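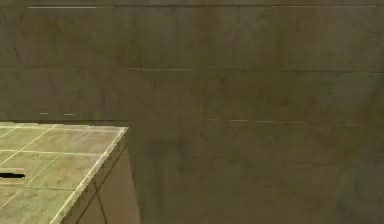
Issue 29 -- Workshop Tips

Cleaning and Repasting an Older Graphics Card

A graphics card that has been in service for several years will usually run hotter than it did when new. There are two common causes: dust packed into the heatsink fins, and thermal paste that has dried out between the chip and the cooler. Both can be corrected at a kitchen table or a workbench with hand tools.

Before you start

Record a baseline. Run a demanding game or a stress test until the temperature stops climbing, then write down the core temperature, the fan speed and the room temperature. Without these figures there is no way to judge the result.

Check the warranty terms. Some makers treat a removed cooler as grounds to refuse a claim. If the card is still covered, limit the work to dust removal from the outside.

Tools and supplies

Small Phillips screwdriver, magnetic tip preferred
Plastic spudger or an old loyalty card
Isopropyl alcohol, 99 percent if available
Lint-free wipes or coffee filters
Soft brush, natural bristle
Thermal paste, one small syringe
Replacement thermal pads in the correct thickness
Muffin tin or egg carton for screws

The muffin tin is Iraís Becerra's suggestion from the October letters. Each step of the teardown gets its own cup, and the cups are emptied in reverse order during assembly.

Removing the card

Shut down the computer, switch off the power supply and unplug it. Hold the power button for a few seconds to drain what is left in the capacitors. Disconnect the auxiliary power plugs by pressing the latch, never by pulling on the wires. Remove the bracket screw, release the slot lock and draw the card straight out.

Touch bare metal on the case before handling the card. Hold it by the edges and the bracket.

Separating the cooler

Most coolers are held by four spring screws around the chip and several smaller screws near the edges of the board. Loosen the spring screws a half turn at a time in a cross pattern. If the cooler does not lift, do not pry. Warm it with a hair dryer on low for a minute or two, then twist gently. Fan cables are short on many cards, so raise one side only and find the connector before separating the halves completely.

Photograph the thermal pads where they sit. Pads differ in thickness from one area to the next, sometimes by as little as half a millimeter, and a pad that is too thick will hold the cooler off the chip. Radek Vávra measured the pads on his old Clurow card with calipers and found 2 thicknesses under the same cooler. Measure an uncompressed corner. The middle of a used pad will read low.

Cleaning

Wipe off the old paste with a dry cloth first, then with alcohol. Work from the outside toward the center so residue is not pushed onto the small components around the chip. Repeat until the wipe comes away clean.

Brush the fins lengthwise. If you use canned air, hold the can upright and block the fan blades with a finger. A fan spun at high speed by compressed air can damage its bearing.

Applying paste

A graphics chip has no metal lid in most designs, so the whole surface must be covered. Spread a thin, even layer with the loyalty card. On our test card, a Grunudwood model with a board 265 mm long, a film just thick enough to hide the markings on the chip was sufficient. Excess paste is untidy but seldom harmful if it is a non-conductive type. Do not use liquid metal on an aluminum cooler.

Reassembly

Reconnect the fan cable, lower the cooler straight down and start all four spring screws by hand before tightening any of them. Tighten in the same cross pattern until the screws stop at their shoulders. No further force is needed.

Install the card, connect the power plugs and repeat the baseline test at a similar room temperature. Set the fan to 100 percent for a short time and listen for a cable touching the blades.

If the temperature is higher than before, the likely cause is pad thickness or a screw left loose. Remove the cooler and inspect the paste print. An even print means good contact -- a bare patch at one corner points to a tilted cooler.

Storage

Cap the syringe and store it tip down in a drawer. Floswood and Vaněk pastes both keep well this way. Discard any paste that comes out separated or grainy.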